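How Do You Count a Whole Town? 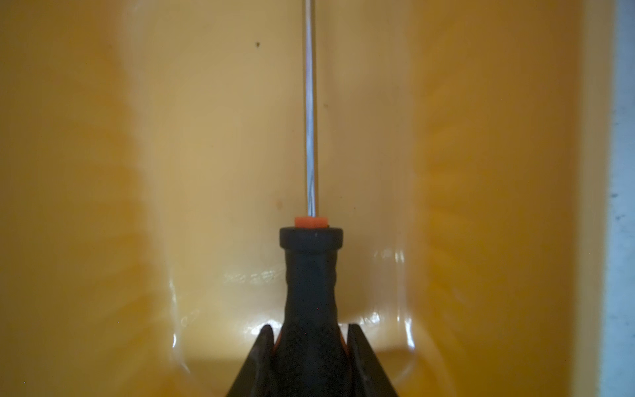

A screwdriver with a black handle and a bright orange collar.

Have you ever wondered how anyone knows how many people live in a town? Somebody has to find out, and the way they do it is really clever!

The big count is called a census. Every home gets a set of questions. How many people live here? How old are they? Does anyone live here all year, or only in the summer? Grown-ups fill in the answers, and babies count just as much as grandparents do (yes, even a baby who is two days old!).

Let's try it with a pretend-sized place. The village of Hollau has 502 people and nearly 200 homes. If you share the people out among the homes, you get between two and three people in each one. Of course, no house has half a person in it! That number is called an average, and it helps us compare a small village with a huge city.

Now for my favorite part - density. Density tells you how squeezed together people are. Take the number of people and divide it by the size of the land. Picture two towns, Fullport and Escobedo, with exactly the same number of people. Fullport is tiny, so its houses stand shoulder to shoulder. Escobedo has farms and hills and lots of sky, so you might need a bike to visit your neighbor. Same number of people, very different density!

Why bother with all this? Towns use the numbers to plan schools, buses, playgrounds and even water pipes. If lots of little kids live on one side of town, that could be a great spot for a new school.

Try it yourself! Count the people in your home, then ask two friends to count theirs. Add up all three numbers and divide by three. You just found an average - great work!

Words to know
Census: a count of all the people in a place
Average: the total shared out equally
Density: how many people live in each piece of land

Written by Tonantzin Solís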